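Best finish for a white worktop that people put hot mugs on?

marlpit_jo
Hi all! I'm redoing the big table in our shared workspace in Dronholm and I need opinions. I want it white and matte (glossy drives me nuts under the ceiling lights) but it also has to survive coffee, tape glue and people leaning on it all day. Budget is 400 for the top and whatever goes on it. The look I'm after is basically this, plain white with a straight edge:
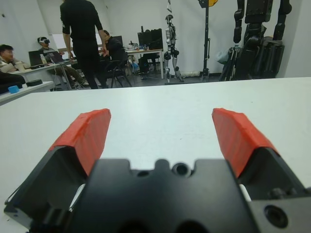
Re: Best finish for a white worktop
tanbark90
Melamine and be done with it. We bought ours from Ustden, 163 a sheet, and it wipes down with dish soap. Don't paint a table people work on, you'll be repainting it by June.

Re: Best finish for a white worktop
oddsocket
Gotta disagree with tanbark90 here. Melamine chips at the corners and then you're stuck with it. Paint can be touched up! I did my kitchen table with two coats of Lemico cabinet paint and a matte water-based topcoat on top, and my kids have been doing homework (and worse) on it ever since. The trick is patience - it feels dry the same evening but mine stayed soft for weeks.

Re: Best finish for a white worktop
marlpit_jo
Weeks?? I can't keep everybody off it that long, they'd mutiny. Leaning melamine now, but what about glare? I'm picky about white, it goes blue on me so easily. 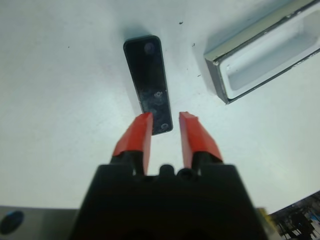

I'd rather have it a tiny bit warm, if that even exists in sheets. The Kaczmarczyk store near me only has bright white and gray.

Re: Best finish for a white worktop
tanbark90
Ask them to order it in, there's usually an off-white. And oddsocket, my corners are fine, I put edging on them.

Re: Best finish for a white worktop
oddsocket
Edging peels. Get coasters either way, hot mugs will mark both.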